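Kaijage House Gallery: Clothing Care in the Shared Rooms

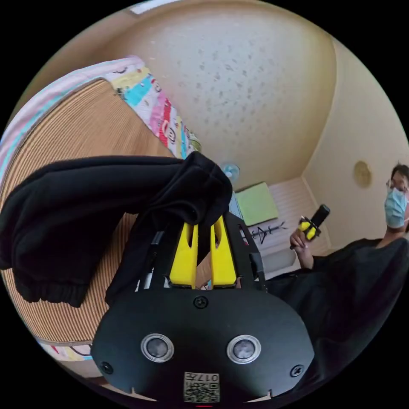
Rehema Temba asked whether dark clothing should really be handled apart from everything else, given that the household has managed for years with a single pile. The answer in the house guide remains yes. Dark cotton and knitwear show lint more readily than any other clothing, and a sleeping mat or printed blanket close by will usually supply some. Garments of this kind are therefore picked up, shaken and folded first.

Black garment with an elasticated cuff. A woven tan mat and a blanket with cartoon prints in pink, blue, yellow and white are close behind it. On the far side of the room are a white cabinet with horizontal slats and a black metal coat rack with hooks.

About this page

Kaijage House is a shared residence maintained under the Treltier housing program. The gallery page accompanies the clothing and bedding section of the residents' guide, which was revised in July at the request of several households. The earlier version dealt mainly with the laundry room on the ground floor and gave very little space to the work that takes place in the rooms themselves: sorting, folding, hanging, airing mats and putting bedding away. Those subjects now have their own notes, set out under the headings that follow.

The revision was prepared by Jae-hoon Ok, with comments from residents on the second and third floors. Printed copies of the guide are kept at the front desk. A large-print edition is available on request.

Notes on garments

Elasticated cuffs and waistbands should be folded inward, with the elastic lying flat and unstretched. A garment hung by its cuff for any length of time will lose its shape at that point, and the damage is difficult to reverse.

Soft black fabric is best folded on a clean, hard surface. Where the only free space is a mat or a bed, residents are asked to put down a plain sheet first. The linen shelf on each floor holds sheets for this purpose - they are marked with a green thread at one corner and should be returned the same day.

Lint is removed before folding, with a brush or a damp cloth. Adhesive rollers are no longer supplied. Residents who prefer them may of course buy their own.

Garments that are to be worn again before washing may be placed on a coat rack. They should not be returned to a cabinet with clean clothing.

Notes on mats

Woven mats are used in most rooms for sitting and sleeping. They collect dust along the ridges of the weave, and a broom pushed across the ridges does little more than move it about. Brushing should follow the direction of the weave. The mat may then be raised at one side and left to air for an hour before it is laid down again.

Mats are not to be folded under any circumstances. A crease in a woven mat becomes a break within a season, and the broken strands catch on knitwear. When a mat must be stored, it is rolled with the upper surface outward and tied loosely at both ends.

A worn mat may be exchanged at the front desk on a Friday. The contribution toward a new one is 869, payable with the monthly account, and the old mat should be brought down at the same time. Households taking a larger mat, suitable for two sleepers, contribute 3000.

Notes on blankets

Printed blankets, including those with cartoon patterns, keep their color longer when they are washed inside out and dried in the shade. New ones should be washed alone at least twice. The guide previously gave one separate wash as sufficient, and residents on the third floor reported that pink dye had transferred to pillowcases. The instruction has been amended accordingly.

Blankets in daily use may be kept folded at the edge of the mat. Those not needed until the cooler months are stored in the cotton bags provided by Fasura, the linen supplier to the house. Each bag holds one adult blanket or two children's blankets. Plastic bags trap moisture and should be avoided.

Notes on cabinets and coat racks

Cabinets with slatted fronts allow air to pass through and are well suited to knitwear and cotton. The slats should be wiped one at a time with a dry cloth, beginning at the top. Containers and bags should be kept clear of the cabinet front, so that the doors can open fully and air can reach the contents.

Free-standing coat racks are stable only when the weight is shared between the sides. No more than 8 garments should be placed on one rack, and heavy coats go on the lowest hooks where there is a choice. Wet coats are taken to the drying area beside the laundry room.

Notes on airing the room

A fan mounted high in a corner will move air across the whole room and can be left on a low setting during folding. It should be turned off before any brushing begins. Fan covers are cleaned by the maintenance office twice a year, and residents are asked not to remove them.

Small dark spots on a ceiling may be part of the finish or may be an early sign of damp. Anyone who notices that such spots have spread should report it to the maintenance office, which will inspect the room within the week.

Borrowing and supplies

The Flultislow cupboard, next to the stairs on the ground floor, holds brushes, cotton bags, mat ties and spare hooks. It serves all 80 rooms in the house, and items should be signed out in the book and returned by the following evening. Hooks and ties are free of charge. Lost brushes are charged to the room account.

Corrections to the notes may be left in writing at the front desk, addressed to Jae-hoon Ok.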